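Open House at the Nimton Site: Questions and Comments from Visitors

Posted by kh_chung (Moderator), 8 Apr 2019

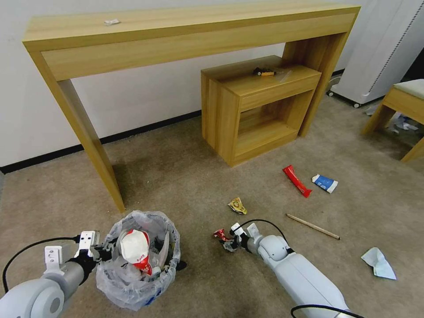

On behalf of the Nimton site, I wish to thank all members who attended the open house. The program consisted of a guided tour, the litter pickup demonstration on carpet, and a question period with the Umurum group. Members are invited to record their observations in this thread. Comments will be forwarded to the organizers before the September session is planned.
Kwan-ho Chung

Reply from y_alvarado

Thank you for opening the thread. I attended the second tour. The pickup demonstration was the strongest part of the day, and I would ask that it be given more time in September. Wrappers, a thin wooden stick and a crumpled tissue on the same carpet are a fair selection. Each calls for a different approach from a two-fingered gripper, and the stick in particular lies nearly flat against the pile.
Yeison Alvarado

Reply from fuken_facilities

I must respectfully differ on the selection. Our department at Fuken is responsible for 23 meeting rooms, and the litter we find is seldom in the middle of the floor. It is under tables and behind chair legs. The wrapper beneath the stool was a more useful test for us than anything in the open area, and I would have preferred that the session begin there.

Reply from y_alvarado

The point about furniture is accepted. I would still begin with open carpet. A visitor who has never seen two arms share a wastebasket needs to follow the basic task before the difficult one.

Reply from pan_line2

May I ask whether the organizers have published a figure for items handled? Our guide mentioned 700 items in the practice log, while the handout given to my group stated 800.

Reply from kh_chung (Moderator)

The handout is correct. The figure of 700 was taken from an earlier version of the log, and the guides have been informed.

Reply from fuken_facilities

A log total is of limited value to a purchasing department. Please consider publishing the number of items that required a second attempt, listed by type. Soft tissue and foil wrappers should not be reported together.

Reply from pan_line2

I support that request. I would add that 17 visitors in one tour group is too many for a room of that size. Those at the back followed very little of the work at floor level.

Reply from kh_chung (Moderator)

Both requests have been passed to the Umurum group. Smaller tours are under review for September. Members who wish to propose items for the pickup demonstration may list them below, with approximate dimensions. Liquids and glass cannot be accepted.

Reply from y_alvarado

Paper clips, a bottle cap, and a folded receipt, please. Dimensions to follow this evening.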